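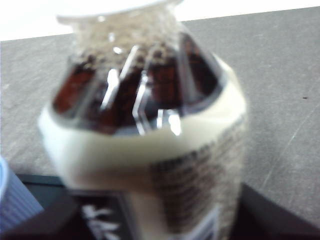
Week 2: Reading a bottle before you open it

Welcome back, everyone, and thank you for bringing in so many drinks from your cupboards (Mervin, we may need a second shelf!). We'll begin with dark liquids in clear plastic, where the ribs on the shoulder catch the light and make the colour look stripier than it is. Turn the bottle slowly, hold it up to the window, and write down the brown you see, whether chocolate, maroon or something redder, before you so much as glance at the label.

Leave the cap on until we've all finished, please. Notes to Rhonda Sutherland by Sunday, 30 words or so.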